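Notebook, vanity cell, gripper upkeep
April

Started 9.24 am. The job was to get the gripper back to closing square after the weak grasps on the tubes, and to write down the settings so the next person doesn't have to dig through the old pages.

What we had going in: the jaw closes and the controller reports a grasp, but thin tubes slip on the lift. Thick ones are fine. The log shows the closing current coming up late, and the wrist camera clips show the left fingertip getting to the tube before the right one does. When that happens the tube gets pushed across the counter a bit before it is pinched, and it ends up held near one edge of the pad.

Power off at the base, arm parked low with the jaw open, tag on the switch. Please use the tag. The key was in the wrong drawer again, so I've put a hook for it next to the cabinet.

Checked the linkages by hand first. Right side moves freely through the whole stroke with no play I can feel. Left side has a small amount of rock at the upper end, up by the fingertip. Took that screw out. The thread was clean, no trace of the old locking compound on it. It must have gone back in dry after the last fingertip change, which isn't written up anywhere. Cleaned the hole, new compound, back in with the small torque driver. Did the matching screw on the right as well so both sides have the same history. The two lower ones, next to the body, were tight and I left them alone apart from a paint mark on each so we can see if they turn.

Torque driver is the Pryor one from the blue case. The other driver in that case reads low and should go back to stores. I've put tape round the handle.

Wiped both fingertips with alcohol and a lint-free cloth. There was a film on them, toothpaste or hand cream, most of it on the left. That alone might explain half the slips. The Kona pads we tried last month pick it up worse than the plain ones, so I'm staying with plain for now.

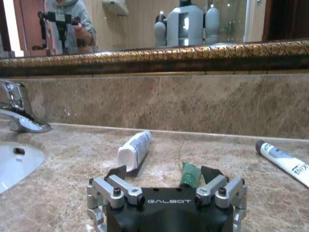

Left the compound to cure over lunch and did the camera bracket in the meantime. It hadn't moved, but one cable tie was pulling on the connector when the wrist rolled. Cut it off and re-tied further back with a proper loop. Rolled the wrist by hand both ways and the connector stays put now.

Zeroing, in the order I did it:

Power on, hold in manual, speed at the lowest setting.
Open the jaw fully and wait for the position reading to settle.
Close on the 9 mm gauge block, low force, and save that as the reference.
Open, close again on the same block, compare. Repeat until two readings running agree.
Close with nothing between the fingertips and check they meet along the full width.

First try didn't agree. The block was sitting on a smear of compound, my own fault. Wiped it and started again, and the second and third readings matched. With the jaw shut I could still see light at the near edge, so I backed off the left fingertip, squared it against the right one and nipped it up again. That meant doing the whole zeroing over. Worth squaring the fingertips before touching the reference next time.

Force setting. It had been turned up to 32, presumably by someone trying to cure the slipping. That's too much for a soft tube, it just squeezes the contents to one end and the grip gets worse. Put it back to 24 and saved it in the Jistska profile. Old value is in the comment field in case anyone wants to compare.

Height over the counter was next. The marble isn't level and the edge by the basin is rounded, so the approach height taught at the back doesn't hold at the front. I re-taught it at the front and at the back and let the controller work out what's between. The fingertips clear the stone at both. Don't teach a point over the rounded part, the height reading there is no use for anything else.

Polished stone is also a nuisance for the wrist camera, and the tap is worse. With the room lights full on, the chrome throws highlights that the tube finder sometimes takes for an edge. Dropped the exposure a step and masked off the area over the basin. We never pick from there anyway.

Ran a short set of picks in the afternoon on the thin tubes only. No slips on the lift. Two poor approaches, both with the tube lying close to the backsplash, where the wrist has to tip forward and one fingertip leads. That's a planning matter and I haven't touched it. Clips are in the Karnden folder under this month.

The cycle counter was reset after the work. Next look at the upper screws is due at 1,000 cycles, sooner if the closing current starts coming up late again. If the paint marks on the lower ones have shifted, stop and have the linkage off the body before running any more.

Still to do:
Order locking compound, the bottle is nearly finished.
Send the low-reading driver back.
Write fingertip changes in this book, including which screws came out.
Try the backsplash picks with the wrist turned a quarter round.
Find the second gauge block. The case has a slot for it and the slot is empty.

Tag off, key on the hook, cell left in manual.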